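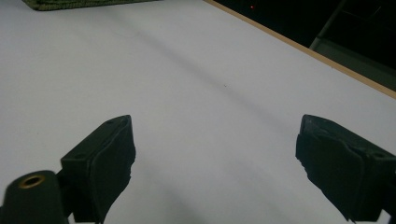
Fingers open, pads due for a swap.

Hi, I'm Marlene Fuchs, and Skernorix is what happens when you let me near a shared workshop! Fereshteh Moradi and I build hand-held grippers at Cledport, bench 18, mostly in the evenings (and most of August). We're on our third set of foam pads and I still can't cut them straight. 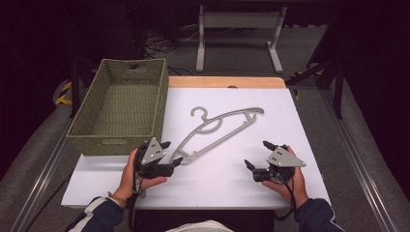 Clothes hangers are my favorite test, Fereshteh prefers towels, and we argue about it a lot. Want to try a pair? Come by after 6 and ask for either of us.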